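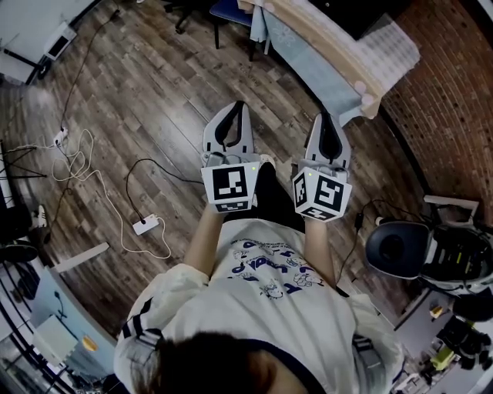 Figure 4. Both grippers held forward of the body, markers uncovered.

4. Before you record

This section is for club members using the paired hand grippers on the Hindow project. Read it even if you sat through Hiwot Lemma's talk in January. The supplier's leaflet says a new user can be collecting good data in minutes. We have not found this, and you should plan on losing your first session.

4.1 Putting the grippers on

1. Lay both grippers on the table and check that the inner pads are seated in the fingers. A pad that lifts at one corner will come off halfway through a task.
2. Switch on the left gripper, then the right. Wait for the green light on each cube.
3. Pick them up and stand with your elbows slightly bent and both grippers out in front of you.
4. Open and close each pair of fingers fully, three times. The values on the laptop should go up and down with them. If one sticks, restart that gripper only.

Note: A green light means the gripper has power. The leaflet calls it a "ready" light. Bình Hồ lost an afternoon to that word, so trust the laptop.

4.2 Checking the markers

5. Turn each cube slowly until every marker on it has been read at least once.
6. Wipe any marker that fails with a dry cloth. Do not use screen wipes, as they leave a shine.
7. Push up loose sleeves. A cuff that slides over a marker costs you the whole take, and the software will not warn you.

CAUTION: Look at the floor before you move. Power leads and adapters must be out of your walking path. You will be watching your hands, and with both of them full you cannot catch yourself.

4.3 Test take

8. Record one short take of the cup task. Stop, and play it back before doing anything else.
9. Check the dropped-frame count. We throw out any take with more than 300. The Multon team allows 2,000, and we would like to see what their robot does with it.
10. Write the take number in the log by hand. Automatic naming has overwritten files twice.

Note: Our set stood at 3,949 takes on June 2, 2023. After checking, 329 of them were from tasks done the wrong way round and had to be relabelled. A large total proves very little on its own.

4.4 If tracking jumps

Move away from the window first. If it still jumps, repeat steps 5 and 6. The "auto-repair" option smooths the line on the graph, but we have seen no sign that it puts the hand back where it was. Leave it off.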